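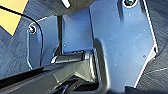

3.2. Superficie de trabajo y disposición de las piezas

La segunda serie se dedicó a las condiciones de bajo contraste, en las que el color de la pieza y el de la superficie de apoyo son muy próximos. Se partió de la clasificación de Wunderlich y Akande, que distingue entre contornos definidos por el color y contornos definidos por la sombra. En una mesa clara predominan los segundos: la arista superior de un bloque blanco se reconoce por el brillo, mientras que la base puede confundirse con el fondo.

Se registraron 144 disposiciones. En 93 de ellas había más de una pieza sobre la superficie, y son las que se analizan en esta sección. Para cada una se anotaron la orientación de las piezas, la separación entre ellas y la dirección de la luz principal. Las disposiciones con piezas en contacto se trataron aparte – el hueco desaparece y el criterio de separación deja de ser aplicable.

Un caso representativo es el de dos bloques blancos alargados, paralelos y a poca distancia uno de otro, sobre una superficie lisa de un blanco grisáceo (figura 2). El extremo del bloque izquierdo es plano y el del derecho, biselado, lo que permite diferenciarlos aunque compartan color. En el hueco entre ambos se ve la superficie de apoyo.

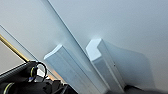 Figura 2. Bloques blancos sobre superficie clara, condición de bajo contraste.

La codificación se hizo en dos pasadas. En la primera se marcó únicamente si el hueco entre piezas era visible en toda su longitud, en parte o en ningún punto. En la segunda se describió la forma de los extremos, con cuatro categorías: plano, biselado, redondeado e indeterminado. La última se reservó para los extremos ocultos o situados fuera del campo visual.

Las zonas más oscuras de la superficie plantearon una dificultad adicional. Una mancha de bordes suaves puede corresponder a una sombra o a una lámina translúcida, y una sola vista no siempre permite decidirlo. Estas zonas se codificaron como ambiguas y quedaron fuera del cálculo de separación. Las piezas contiguas a ellas se mantuvieron en el análisis siempre que conservaran al menos una arista larga visible.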